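Forum: Automation in Service and Light Industry
Board: Household and Shop-Floor Tasks
Thread: Are machines ready for routine chores? Members' positions invited

Posted by: Yến Tiêu

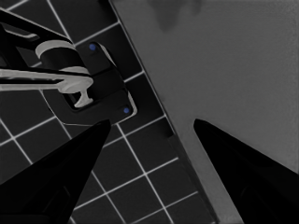
Solange Fraser replied that the question had been put too broadly to be answered. A machine that performs one chore in one room has been available for years, she wrote, and a machine that performs the next chore without being prepared for it is still a matter of research. She asked that the thread settle which of the two was under discussion before members began to state positions.

Yến Tiêu
The request is a fair one. For the purposes of this thread, please take "chore" to mean a short manual task that an adult would be expected to perform after one spoken instruction. Pressing a lever, closing a cabinet, moving a part from a tray to a fixture and wiping a counter would all qualify. Tasks performed inside a guarded cell, on parts presented in the same position every time, are excluded. They have been handled well for a long time and are covered on the Fixed Automation board.

The simulated view at the head of the thread shows the sort of work I have in mind. There is a light lever arm on a dark base, a tiled surface beneath it, and a two-finger gripper. A person would not regard anything in it as difficult.

bench_supervisor
Our shop at Prornley assembles small valve bodies. We assessed a two-finger arm for loading and unloading the test bench. In simulation the arm completed the sequence without a fault. On the bench it required an operator to intervene 14 times in the first shift. The causes were ordinary ones: a part seated at a slight angle, a tray moved by a few millimeters, glare from an overhead lamp late in the day.

I do not consider the result a failure of the equipment. It does lead me to place little weight on simulated results when a purchase is under review.

Solange Fraser
I would ask the previous member to state how the simulation was prepared. If lighting, part position and friction were held constant in every run, the result was to be expected and says little about simulation as a method. The usual practice is to vary these conditions widely, so that the real bench becomes one more variation among many.

bench_supervisor
They were held constant. The integrator supplied the model and we accepted it as delivered. I take the point, although most shops of our size have no one on staff who could have told the difference.

lukow_facilities
I write from the household side. Our office in Lukow maintains 874 rental units, and the question of cleaning machines is raised at every budget review. Floor machines have been satisfactory in corridors and lobbies. Inside the units they have been of limited use. Thresholds, cords and bath mats stop them, and the time spent retrieving a stopped machine must be charged to someone.

No product that handles objects has yet been offered to us on terms we could accept. One supplier proposed an arm on a wheeled base for kitchen work. The demonstration consisted of loading cups into a rack, and when our representative asked whether it could load plates, the answer was that plates were scheduled for December.

Yến Tiêu
May I ask whether the cups were handled reliably? A machine that handles only cups may still be worth having in a canteen.

lukow_facilities
They were handled reliably and slowly. In a canteen I would give it consideration. In a rental unit I would not.

Posted by: Savik
I disagree with the direction this thread is taking. Members are comparing machines with a competent adult on an ordinary day. The correct comparison for many employers is with a position that has been open for months. Our packing line has had 2 such positions open through the winter. An arm that works at half the speed of a person and calls for help several times per shift would still move cartons that are presently not moving.

bench_supervisor
That holds only if the person called for help is free to come. In our trial the operator was taken from her own station each time. The arm's output rose and the operator's output fell, and the second figure did not appear in the integrator's report.

Posted by: Savik
Agreed that it should appear in the report. I maintain that one operator can attend several arms once the line is laid out for it.

Solange Fraser
Both statements may be correct for different shops. I would add a point about hands. Much of the work described here is attempted with a pair of rigid fingers. These are suitable for a lever, a handle or a block. They are poorly suited to a wet cloth, a trash bag or a fitted sheet, and a large share of household work consists of exactly those things. Improved software will help with the first group sooner than with the second.

Posted by: Lachance
A contrary observation on hands. Our maintenance group keeps a log of small manual tasks, and the most recent count stands at 3,000 entries. The greater part consists of pressing, turning, pulling or lifting a single rigid item. Two fingers would be sufficient for those if the machine could find the item and approach it correctly. Finding and approaching are, in my judgment, where the effort should be directed.

Solange Fraser
A maintenance log will naturally favor rigid items. I would expect a log kept in a laundry to read quite differently. I have no objection to the conclusion as it applies to your building.

Yến Tiêu
Would the member be willing to post the task categories, with locations removed?

Posted by: Lachance
I will request permission. The categories should present no difficulty, but the time entries may have to be withheld.

lukow_facilities
Please include doors as a separate category if the log permits it. We would use that figure at our next review.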